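Notebook, handheld gripper work
December, 9.40 am start

Carrying on from the policy comparison on the snack-table task. Yesterday's run with the Fillov checkpoint kept closing short of the packet whenever the background was the printed cloth. On the plain grey mat it was fine. So either the print is confusing the encoder or the gripper width signal is off and the grey mat was hiding it.

Plan for today: separate the two. Same demos, same number of steps, two training sets.

Set A: 225 demos, all on the grey mat.
Set B: 225 demos, all on the printed oilcloth.

Everything else held the same. Input 64 frames of history, subsampled. Batch size left alone. Both sets relabelled with the Srisuk script so the width values come off the same calibration.

Calibration

Redid the width zero on both grippers before lunch. Left was out by a bit under a millimetre, right was good. Wrote the new offsets to the Berkard config and committed. Old offsets are in the file as a comment, please don't delete them, I need them to reprocess the earlier sessions.

Pose tracking

614 episodes in the pool at the moment, counting both sets and the older ones. Sokeo flagged a handful where the trajectory jumps. Looked at the worst of them. The jump lines up with glare in nearly every case: window light on the shiny cloth, features drop out, then the tracker grabs hold again a few centimetres over. The grey mat episodes from the same hour of the day don't do it.

That muddies the comparison. If B does worse it could be the print or it could be bad poses in the labels. Options are to drop flagged episodes from B and trim A to match, or re-record B with the blind down. Going with the first for now, it's quicker. Re-record later if the result is close.

Training

Set A and Set B both started 1.15 pm, checkpoint every 1000 steps. Loss curves sit on top of each other early on. Not reading anything into that.

Offline check on held-out clips, first checkpoint:
- A on grey: closes where the demo closes.
- A on cloth: closes early, same fault as yesterday.
- B on cloth: much better timing, still early on packets lying across a printed burger.
- B on grey: no obvious change from A.

So the print matters, and it isn't only the width offset. The burger episodes are the ones to look at. The printed colours near the real wrappers seem to pull the attention map off target, and the orange packets are worse for it than the gold ones. Small sample, don't quote it.

Table layout for the two-hand clips, so it can be set up the same way next time. Snacks toward the middle, open sweets box on the right, phone at left, jar between. Foam sheet along the near edge.

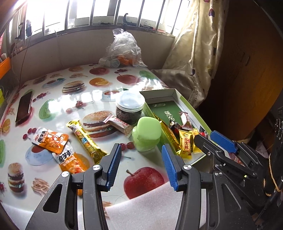
To do

1. Rerun the flagged-episode filter with a tighter threshold and see how many of B survive.
2. Mix A and B half and half, same total, and train a third model.
3. Try a colour jitter on Set A only. If that closes most of the gap we can stop recording on new cloths.
4. Check exposure lock on both cameras. I think the right one is still on auto.
5. Copy the new offsets across to the second workstation.

Left both runs going overnight. Logs are in the usual folder under the December directory.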